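Bench finisher wanted, Trirell Boardworks

Print this page | E-mail to a friend

Posted 01/10/2011

We make bamboo boards with holes in them, on purpose, and need one more patient person to clean out the holes. Pay is $350 a week.

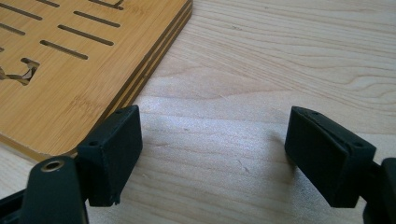

You will sand, oil and pack, 11 boards to a carton. Slots come first, then corners, then lunch.

Applicants do a short bench test with Volker Pfeiffer, who has opinions about sandpaper. Bring your own apron. He'll hand you an animal face like ours, with its wavy ears, and leave you to get a file around the hooked ends. Swearing is allowed in moderation. 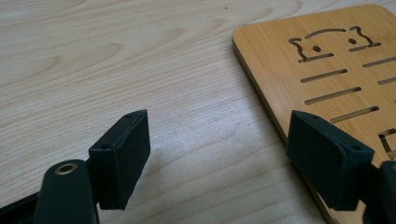

Hours are steady until April, when orders pick up and so do we. Past finishers have come from bakeries, dental labs and one marching band. If you can sand a curve without flattening it, write to us. The wavy ears cut near the top of the board are where most people lose their temper.

Contact: Volker Pfeiffer, ext. 316
© Trirell Boardworks | Back to top

Recent items:
Adora tray recall, sort of
Fetis oil back in stock
Driver needed, Reuter route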